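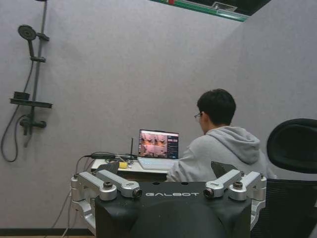

Page 2 of 3

Thread: Left arm drifting low on the garment cell

skraw_63
Same cell as page 1. Dual arm, wrist cameras both sides, Jollero controller, coat rack as the work area. The left wrist comes in low on every hanger pick and the right one is fine. I re-ran the hand-eye calibration in February and again this morning. The residual looks good both times, then the offset comes back by pick 191 or so in the log.

R. Kravchuk
If the residual is good and the picks go bad later, stop calibrating. You are fitting over a mechanical problem. Check the camera bracket screws on the left wrist first, then the flange bolts. Mark them with paint pen, run 600 cycles with no garments, and look at the marks.

mokbench
Disagree. Loose screws show up as scatter. A one-sided drift that grows over a run is usually thermal. Log the joint temperatures along with the error and see if they track.

skraw_63
Marks are on. For reference, the rack as it is loaded now, five hangers, heaviest coat toward the left:
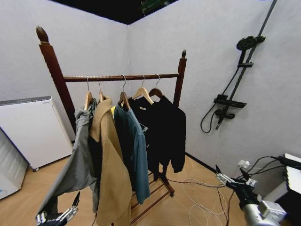

Rack side of the cell, both grippers in view.

R. Kravchuk
The gray hooded jacket is pulled well out to the lower left. What is your release condition on that side? If the gripper closes on cloth and the arm retracts before the fingers are open, you load the wrist sideways every time. That will walk a bracket.

skraw_63
Release is on a timer. The finger position signal is wired but I never used it.

R. Kravchuk
Use it. Retract on confirmed open, with a timeout that faults the cell.

Sibusiso Steyn
Two more things from running a similar cell at Riltader. Get the loose cables off the floor near the rack base. And put a physical reference somewhere both wrist cameras can see it from the home pose — a printed target on a rigid plate, bolted down. We check ours at every start of shift and log the pixel error per side.

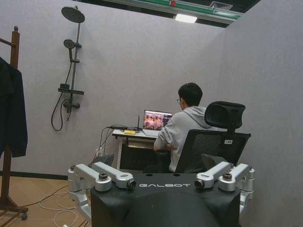

With the arms parked at home like that, the check needs no motion at all. Grab one image per wrist, find the target, compare with the stored value. If the left moves and the right does not, you know which side to open up before you touch any software. Don't use the furniture as a reference. Chairs move and so do desks on legs.

mokbench
A check at home only tells you about home. His error is at the rack, with the arm extended and carrying weight. A sagging joint will pass your test all day.

Sibusiso Steyn
True for sag. It still separates a moved camera from everything else, and it takes a few seconds.

skraw_63
Update. 600 cycles empty, paint marks unbroken, no drift on either side. Then I loaded the rack again and ran with garments. Error 902 in the log, left wrist torque limit, on the first jacket release. So it is load related, and I owe mokbench half an apology on the screws.

mokbench
Did temperature track?

skraw_63
No. Flat on both runs.

R. Kravchuk
Then change the release logic before anything else. Once that is in, pull the bracket and look at the locating pins. The Burkar ones are a slip fit and they wear oval. Replace both pins as a pair and torque the screws in a cross pattern, two passes.

skraw_63
Pins ordered. Release change goes in tonight, and I'll post the error plot for both wrists when I have a full run.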